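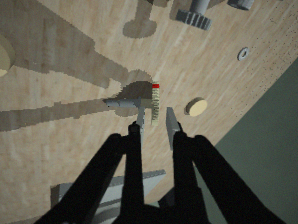 Janka Matoušek wanted a gearbox put together without her hands. She has spent nearly 200 evenings on Gratik, the assembly cell she runs from a shared workshop in Gorwood. The gears are the hard part. "A green one on edge, with the shaft out one side, is thin from above," she says. "The fingers have to line up with the rim."

She tests every move in simulation first. Jozefína Trnka, who has the next bench, wrote the part that picks the approach angle.
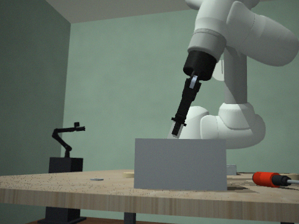
The white arm over the gray box, with the smaller black arm behind.

"I had it coming in straight down," Trnka says. "Janka kept asking for a tilt – she was right."

The two disagree about speed. Matoušek would keep it slow until December.
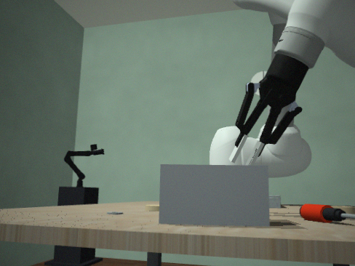

Gripper open at the top edge of the box.

"I can wait," she says. "The shafts took me 2 months."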